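Nov 18, 2020

So I finally finished knitting the gray cardigan I started back in May, and of course one sleeve is longer than the other. I blocked it twice! The yarn is the Kostholm wool I kept going on about, 299 yards a skein, and I love it even when it sheds all over the couch.

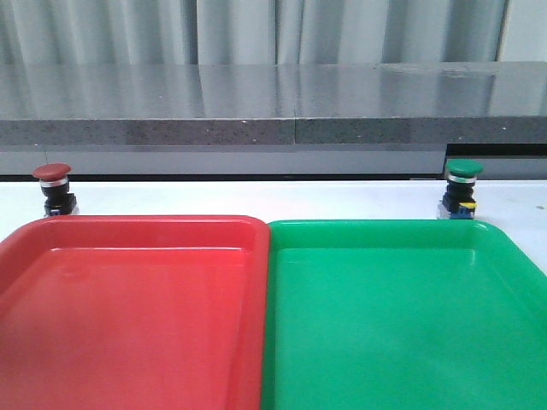 I'm thinking of ripping back just the cuff (eight rows, maybe nine) and hoping the bind-off behaves this time. My ribbing always goes wobbly on the smaller needles.

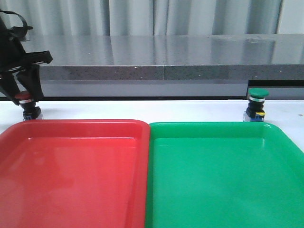 Nuria Abera wrote to say she'd leave the cuff alone and fold it up, and that a stretchy bind-off would fix the wobble next time. Tempting!

The pattern is from an old knitting magazine, by the way, and the sleeve chart is in there too, on p. 140.

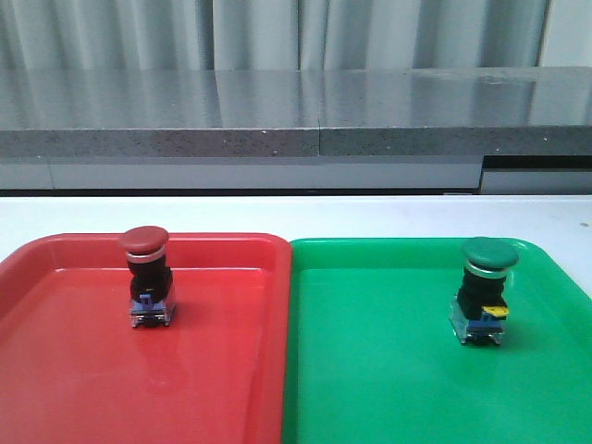 Go up a size if you like room for a sweater underneath. I didn't, and I'm a little sorry.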